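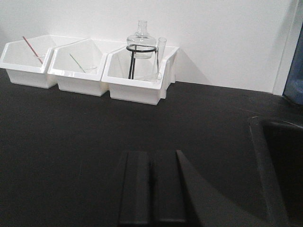

Robots take a turn at the lab bench in Protmont

More than 400 people came through the doors of the Rana teaching lab in Protmont for its December open day, and the line for the robot bench stretched down the hall before 10 a.m.

The demonstration was put together by Truvlow, a small automation group based in town, and it stuck to the plain side of laboratory life: picking up glassware, moving it and setting it down again. That may not sound like much of a show, but visitors stayed for it -- some of them twice! 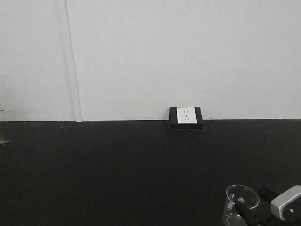
A robot gripper holds a clear glass cup during the open day in Protmont.

Glass is a tough subject for a robot. It is see-through, it shines in odd places and it doesn't forgive a hard squeeze. The Truvlow team talked visitors through all of this between runs and took questions from anyone who had one, including a very determined group of grade schoolers who wanted to know what happens when the power goes out.

The bench was set up like any school chemistry station, with beakers, stirring rods and a flask on a ring stand, kept in white bins along the wall.

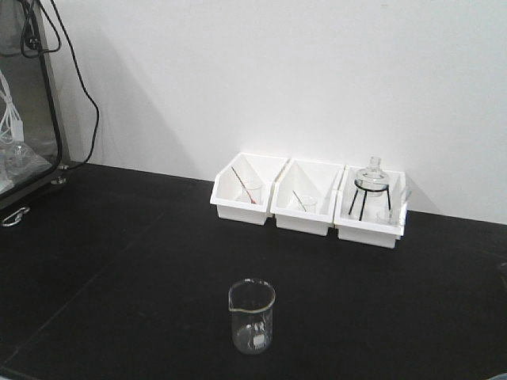 Truvlow says its practice log now runs to 961 sessions, and the group hopes to reach 3000 before it moves on to pouring liquids. Staff at the lab would love to see that day come. Washing up and putting away eats a good part of every afternoon, and a helper that could handle the routine jobs would leave more time for teaching.

A second open day is planned for spring at the Nonska branch, with 3 benches instead of one. Entry will be free again, and school groups are asked to sign up ahead of time at the front desk.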